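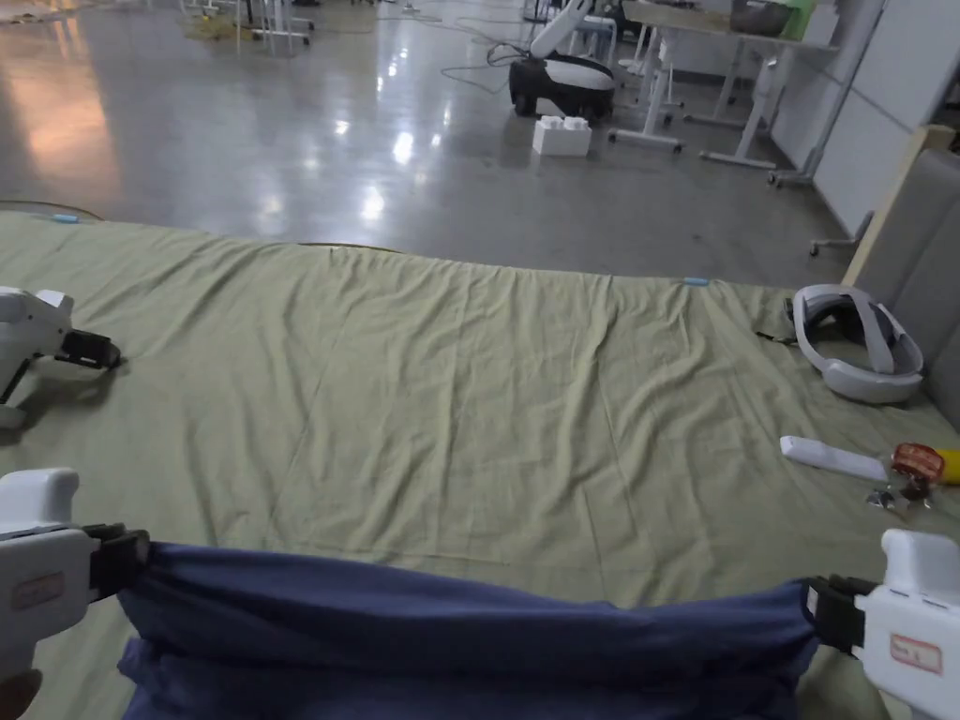 Review: Billska Hirkton 2 Announcer Console
By Uriel Villalba
Saturday, July 30, 2022
Filed under: Remote Gear, Play-by-Play

The Hirkton 2 is a tabletop console for two sports announcers. It takes two headset microphones, mixes them with a crowd mic and one line source, feeds both headsets, and sends the result to whatever you use to get the game back to the station. It does not contain a codec, it does not record, and it does not connect to a network. Billska sells it for $405 with the power supply and without headsets.

I engineer remotes for a small station in Roselell. Our previous setup was a general-purpose live mixer, a separate headphone amp and a pair of inline cough switches, and most of our on-air problems came from the wiring among those boxes. I bought the Hirkton at the normal price and used it through June on summer league baseball, plus one indoor tournament at the Adomaitis gym. Football has not started, so I have nothing to report about cold weather.

Layout

Each announcer position has the same controls, mirrored left and right: a mic on/off button, a momentary cough button, a talkback button and three headphone knobs. The buttons are wide and have a definite click. The click is audible on air if the announcer sets the mic gain high and the headset boom is turned down toward the table. With a normal boom position I could not hear it on the air feed.

The center section belongs to the engineer, or to whichever announcer is also the engineer. It holds the crowd mic level, the line level, the master output and a ladder meter. The mic gain trims are recessed on the rear panel and need a small screwdriver. I like this arrangement. Color commentators turn knobs between innings, and the worst they can do on this unit is make their own headset too loud.

Labels are white on dark gray and large enough to read in a press box with poor light. The mic-on indicators are red and bright. There is no dimmer. At a night game with the window open they attracted some comment from the official scorer, and I put a strip of tape over each one.

Microphone preamps

Gain is sufficient for any dynamic headset I have on the shelf. With the trim at its usual position for a loud play-by-play voice, there is no noise worth mentioning. With the trim near maximum, which is where I needed it for one very quiet analyst, there is a light hiss that disappears completely under crowd noise and is just detectable in an empty gym before the doors open.

Phantom power is available on the crowd input only. The manual says this in one sentence on the next-to-last page. If your announcers use condenser headsets, this is not your console, or you will need an external supply for each position.

A low-cut filter at 100 Hz is switchable for each microphone. The switches are on the bottom of the case. I leave both filters in at all times. Table thumps are reduced to something a listener would not notice, and neither of our voices loses any weight that survives the transmission chain anyway. On the crowd mic there is no filter at all, and I would have traded one of the headphone knobs for it. Wind at the ballpark was handled with a foam cover and by moving the mic to the inside corner of the booth.

Limiter

There is one limiter, placed after the mix. It has no user controls beyond an on/off switch. Billska does not publish the attack and release times.

I tested it in the shop with tone and with recorded play-by-play before taking it out. On tone, the output rises no more than 2 dB over the threshold even with the input pushed well into the red. On speech the action is clean for short peaks. The trouble is that it works on the sum. When the play-by-play announcer shouts on a home run, the crowd and the partner's mic are pulled down with him, and they come back slowly enough that you can hear the crowd swell after he stops talking. Some program directors will like that sound. I do not, and I ride the crowd level down by hand on close plays so the limiter has less to do.

A limiter on each mic would have been the correct design. I assume it was a matter of cost.

Headphone feeds

This section is the best part of the unit. Each position gets three knobs: own mix, program return and talkback. Own mix is taken before the limiter, so announcers do not hear themselves being squeezed, and they have less reason to push. Program return comes from the rear-panel input and can be fed to the left ear, the right ear or both with a slide switch. Both of our announcers set it up differently on the first night and neither has touched it again.

Output level is high. One of our people has worked in front of loud speakers for most of his life and runs everything wide open, and the amplifier did not distort. The other position stayed quiet while he did it, and I could not measure any crosstalk that mattered.

Impedance matching was not a problem with our headsets. A pair of low-cost consumer headphones, plugged in for a guest, gave more hiss than I would like.

Talkback and cough

Pressing talkback removes that mic from the air output and sends it to the other headset and to the rear talkback jack. The switching is silent. Pressing cough mutes the mic everywhere, including the partner's headset. I have used consoles where cough left the partner's feed open, and the difference is appreciated.

Talkback does not latch. For a long conversation with the studio during a rain delay, the announcer must hold the button down, or you must turn the mic off and use a phone. We used a phone.

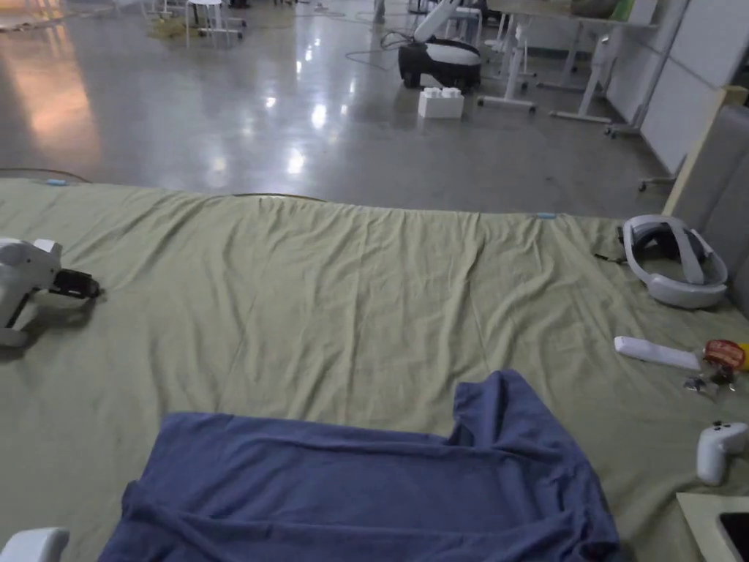 Folded blue T-shirt on a green cloth

Connections

All inputs and outputs are on the rear. Mic inputs are XLR, headphones are full-size jacks, and the main output appears on XLR and again on a transformer-isolated XLR. The isolated output earned its place at the Adomaitis gym. The house PA at that gym has a hum that gets into anything sharing its ground, and with our old mixer I carried an external isolation box for it. The Hirkton's isolated output into the PA feed was clean, and the normal output went to our codec at the same time.

The line input is a stereo miniature jack summed to mono. It is intended for a phone or a laptop playing sponsor spots. The jack is mounted directly on the circuit board with no panel nut, and it moves slightly when the cable is pulled. I expect that it will fail before anything else does. I now leave a short extension cable plugged in permanently, tied to the handle.

Power is from an external supply with a locking connector. A second inlet accepts a battery, and the two can be connected together. With both in place I pulled the main supply during a shop test and heard nothing on the output. Battery life depends on what you attach. Billska gives no current draw in the manual, though it is printed on the bottom label, near the filter switches.

Construction

The case is folded steel with plastic end cheeks. It is heavier than it looks and does not slide when a headset cable is yanked. The rubber feet are glued on. One came off in the road case in the second week and was glued back. The knobs are push-on with metal shafts, and none have loosened.

There is no lid or cover. A desk this flat collects sunflower seeds and dust in the gaps between the buttons, and I would like to see a simple fitted cover offered. The buttons can be lifted off for cleaning with a plastic card.

Documentation

Adequate. The block diagram is correct, which I checked, and it is printed at a size that can be read. The text has been shortened too much in places. There is no explanation of what the internal jumper next to the return input does. I wrote to Billska and received an answer the next business day: it changes the return level between line and consumer reference. It ships in the line position.

Measured against the alternatives

A general live mixer at the same price gives you more inputs, equalization on every channel and usually a USB connection. It does not give you cough, talkback or separate headphone mixes, and adding those costs money and table space. If your remotes are one announcer alone with a phone, the Hirkton is more than you need. If you regularly seat a third voice, such as a sideline reporter or a halftime guest, you will have to bring that person in through the line input with an outboard preamp. I tried it once. It works, but the third person has no cough button and no headphone control.

For two people in a booth calling a game, setup time dropped enough that I now arrive later.

Pros: headphone mixes, silent switching, isolated output, dual power, recessed gain trims.

Cons: shared limiter, weak line jack, no phantom power on the headset inputs, indicators too bright, no latch on talkback.

I am keeping ours. A follow-up will be posted after the football playoffs, with notes on cold weather and on whether the line jack is still attached.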